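Trenunari announce February tour and second album

June 6, 2018

The four-piece band Trenunari will go on the road again next February, with 5 new songs already in the set and a second album, called Brakix, to follow in the same month. Tickets are on sale now from the venues and from the band's own page.

It will be their first long tour since the debut record Tindine, which was made in a rented house with borrowed microphones and sold mostly from a table next to the stage. The new one was recorded in a proper studio, but the band say they tried to keep the same habits. They played together in one room, they kept the first or second take, and they did not correct the small mistakes in the drums.

"We are a live band and we know it," they write in a message to their mailing list. "When we try to be perfect we become boring. So on this record you will hear the chairs."
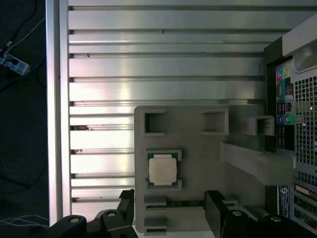 The tour opens at the Bashir, the old dance hall where Trenunari played their first headline show. That night 188 people came, and the band still speak of it as the best evening they have had. This time they have booked the hall for two nights in a row. The first night is for all ages and begins early. The second is standing only, with a later start and a longer set.

Together the two nights have 1,122 tickets. The hall tells us that the second night is selling faster, so those who want to stand near the front should not wait too long.

After the opening weekend the band travel mostly by train, with the heavy equipment going ahead of them in a van. They have chosen small rooms again, although their booking office offered them larger ones. The reason is the sound. Their guitars are tuned very low, and in a big empty hall the lower notes become one long cloud where you cannot hear who is playing what. Anyone who saw them at an outdoor festival last summer will know this problem well. 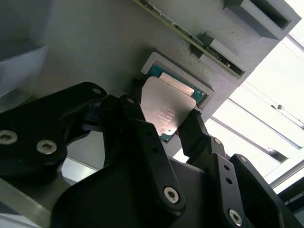
What to expect from the new songs

Three of the new songs were tried at a short concert last month, and we were there to hear them. The first is fast and short, with a shouted chorus that the audience had learned by the second time around. The next one is slower, and for the first time on a Trenunari song there is a piano. The last one has no title yet. It begins with only bass and voice, stays quiet for a long while, and then all four come in together so loud that several people near us put their hands over their ears (and then smiled).

The lyrics are also a little different. Tindine was a record of complaints - bad landlords, bad jobs, bad coffee. Brakix looks more at machines and at the people who repair them. Two members of the band worked in a computer repair shop before the music paid enough, and they say that many of the words come from that time.

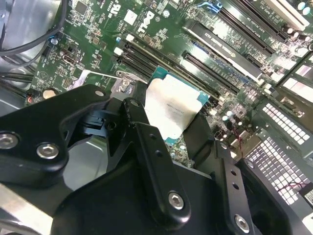

The title song is the clearest example of this, and it is already the favorite of many fans who have heard it. It tells of one long night shift, with a deadline in the morning and a radio that gets only one station. The second verse stays completely inside an opened workstation, a Dell like the one here, and goes from the green motherboard to the processor sitting in its socket, with a drum hit on each new word. On paper it looks dry, but when it is sung by a whole room it is surprisingly moving. The band have said that it will close the set every night.

Support on all dates comes from acts that are local to each town. Trenunari started this custom on their last tour and want to continue it. Bands who wish to play can send two songs and a short text about themselves through the form on the tour page. No videos are needed, and it does not matter if the recording was made on a phone. Each support act will have a full half hour and will be paid the same fee in every town.
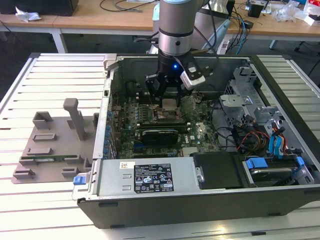

The album will come out on vinyl, on cassette and as a download, and the cassette will be sold only at the concerts. It has the same music as the other versions, plus a long instrumental piece that did not fit on the record. This piece is called "Side Panel Off", and anyone who has seen a tower lying on its side like this, open, with the board facing up, will understand the title before the first note. It was built from fan noise and a slow bass line, and it was finished in a single evening. We have heard a rough mix of it, and for us it is the most unusual thing the band have made.

A first single is planned before the end of the year, but the band have not decided which song it will be. They will ask the mailing list to vote between the fast one and the piano one.

Doors for the all-ages night at the Bashir open one hour before the music. Visitors under fourteen must come with an adult, and ear protection for children can be borrowed at the coat check without charge. The hall has step-free entry from the side street and a raised area for wheelchair users, which should be reserved by e-mail when you buy the ticket.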